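Print this page | E-mail this to a friend

How to set up folding tables for a dumpling night at home

Posted February 18, 2023 by the Nillgate Home Desk

No dining room? Fine. Two folding tables in the living room will do it. Did this again in November, wrote the steps down after, so here they are more or less in order.

What you need

Two small square folding tables, same height if possible
A shiny steel mixing bowl
A wide shallow plate or dish that the bowl can sit in
Damp cloth, dry cloth
Flour, and more flour than you think
Something to hold your phone up, if the recipe is on your phone

1. Clear the floor first. Coffee table goes out, rug gets rolled up. Flour in a rug is a two-day job. Bare floor you just sweep, then mop.

2. Open the legs all the way and push down on each corner. If one rocks, turn the table a quarter and try agian. Folded paper under the foot works too. Crossed legs pinch fingers, so hold the top by the edges and keep kids back till both tables are standing.

3. Keep them apart to start. One table for mixing and filling, one for rolling. Leave enough room to walk between. Push them together later for eating.

4. Wipe the tops, dry the tops. Patterned tops hide crumbs and old sticky spots – run your palm over, don't trust your eyes. No knives straight on the surface. Use a board.

5. Put the bowl inside the plate before anything goes in it. Drips and loose flour land in the plate and the table stays clean. Near corner, on the side of your stirring hand. Phone stand goes at the far edge, away from the splashing.
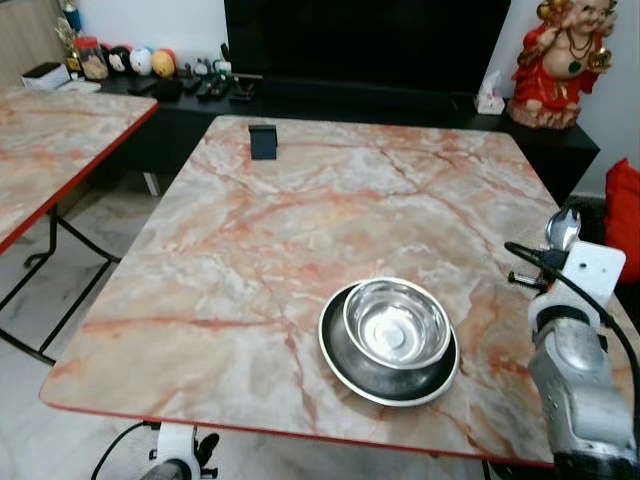 Caldeira wrote in to say the bowl slides around once you start stirring hard, and a damp cloth folded flat between bowl and plate stops it. Also says to wring the cloth right out or you get a puddle under there.

Good tip, added. Wring it.

6. Dough. 250 grams plain flour, a pinch of salt, warm water a splash at a time. Stir with chopsticks till shaggy, then hands. Knead on the rolling table. 12 minutes, no cheating. Cover and rest it while you do the filling.

7. Filling goes in the same bowl, rinsed and dried. Pork, cabbage, ginger, scallion, soy. Salt the cabbage first and squeeze it hard. Wet filling means torn wrappers.

8. Roll and fold. Finished ones on a floured tray, not touching. Tray to the fridge if the pot isnt ready.

9. Packing up. Scrape flour off dry, wet cloth after. Do it the other way round and you've made glue. Wipe the edge bands too, dough gets in under them. Dry the legs before folding, and store the tables upright behind a door or down the side of a closet.

If the TV is in the same room, put the remotes up on the cabinet before you start. Dough on buttons is awful. Tissues up there too – easy to reach, out of the flour.

Leftover dough keeps till the next day, wrapped tight. Makes decent noodles.

Contact us | Copyright 2023 Nillgate | Back to top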